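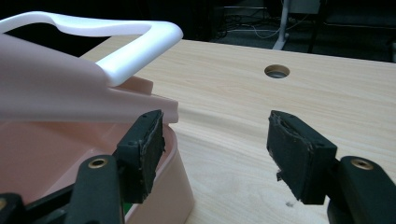

Pink plastic bin on a light wooden tabletop

Water flosser before or after brushing?

Clidau
Posted Aug 20, 2022
I have a fixed retainer behind my lower front teeth and bought a countertop water flosser in April. The manual gives no order of use. My toothpaste is 1111 ppm fluoride. Does rinsing afterward wash the fluoride off? Pressure is set to 4.

Negi
Before. It clears food from under the wire, and the toothpaste stays on the enamel afterward. Spit, don't rinse. Hold off on drinking for 20 minutes if you can.

Tulau
after, always have, no cavities

Clotard
Agree with Negi on the order. Two additions. A jet does not fully remove plaque where the wire is bonded, so use a floss threader or a small interdental brush there as well. Also start at a lower setting if your gums bleed. If the bleeding continues past two weeks, have the retainer checked for a loose bond.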